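Subject: Re: [folwood-comics] Kadent omnibus, is anyone else in?
List: folwood-comics

> Just saw that Kosau is finally collecting the whole of Kadent in one
> hardcover. Recolored from the original line art, new cover, sketch
> section in the back, limited to 3303 copies. Preorder is $99 and closes
> Saturday. I've wanted this since I was in middle school and I'm not
> going to overthink it. They say the colors are "as the artist always
> intended." Who else is in?

Not me, at least not yet, and I say that as somebody who has the complete run in a longbox six feet from this chair.

Start with "as the artist always intended." Every publisher says that when they recolor an old book. Go find the letters page in the second year of Kadent, where a reader complains that the night scenes are all purple and orange. The reply defends the choice for two full paragraphs. Whoever wrote that was happy with purple and orange. Now look at the preview pages on the Kosau site. The rooftop chase is blue-gray from edge to edge, with a soft glow on every window and airbrushed shading on the faces. The inks on that book were doing all the modeling already. Put gradients on top and everybody looks like they're made of wax.

I'd also like to know what "original line art" means here. A lot of the pages from the early issues were sold off, and I've seen several for sale at shows over the years with my own eyes. So did they borrow them back from the buyers? Did they have film? Or did they scan printed comics, knock out the color and clean up what was left? The third one is cheap and it shows – thin lines break up and the feathering clogs. Look hard at the hatching on the coat in the second preview page. It looks clogged to me. I may be wrong, it's a web preview, but they could clear it up with one sentence and they haven't.

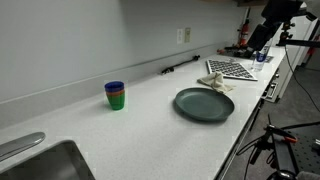 The print run doesn't move me either. 3303 is a funny number, picked to sound like somebody counted something. It may well be limited. The Segura collection was limited too, and then came a "second edition" with a different spine and the same insides, for $40 less. I bought the first one. So did a few of you, and I remember the thread.

Which brings me to the binding. Segura was glued, whatever the ad copy said, and mine started letting go of pages on the second read. It also lost half the art on the double-page spreads down the gutter. Kadent is full of spreads. The flood issue is close to nothing but spreads. If this thing is as thick as it would need to be to hold the whole run, and it doesn't open flat, then you've paid $99 to look at the outside two thirds of the best drawing in the series. The listing says "premium hardcover." It doesn't say sewn. If it was sewn I think they'd say so.

One more. "The whole of Kadent" – does that include the 2 fill-in issues by the other team, and the backup strips? The page count in the listing looks short to me if it does. I like the backups better than some of the main stories, and they've never been reprinted anywhere.

In fairness, the new cover is nice. The figure has real weight to it and they left some empty space, which you hardly see now. And the sketch section could be worth something if it's more than convention head shots blown up to fill pages. I'd pay for layouts. I'd pay quite a bit to see the layouts for the flood issue.

I wrote to Kosau asking about the binding, the source for the art and the backups. So far I have an automatic reply thanking me for my interest in their fine products. If I get a real answer before the preorder closes I'll send it to the list.

In the meantime, the single issues are still easy to find. The Folwood show had most of the run in the bargain boxes last time, on the left side as you go in, and the purple and orange looks fine on newsprint. If anyone needs the flood issue I have a spare, spine's a little rolled but it's all there. Trade for backup-strip issues preferred.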